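Newsletter > August 2022 > Neighborhood News

Stiltley library stays open later from September

Good news for all who work during the day. From September the Stiltley library will be open until eight in the evening, four days in the week. On Fridays it closes at five, as before.

The longer hours were requested by many readers in our spring survey, to which we received 249 answers. We thank everyone who took the time to write.

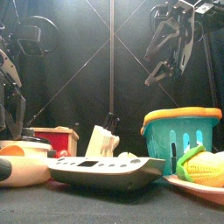 The bus from Olbridge stops in front of the library, and the last one back leaves at 8:20. Please return books at the desk until 7:45. After this hour you can use the box beside the door on Geddes Street.

The reading group for adults also moves to the evening. It meets every second Tuesday at six, and there are still 6 free places. New members are very welcome, also those who read slowly.

Recent items
Swimming pool closed for repairs
Sulomness choir looks for tenors
New benches on Geddes Street
Where to bring old paint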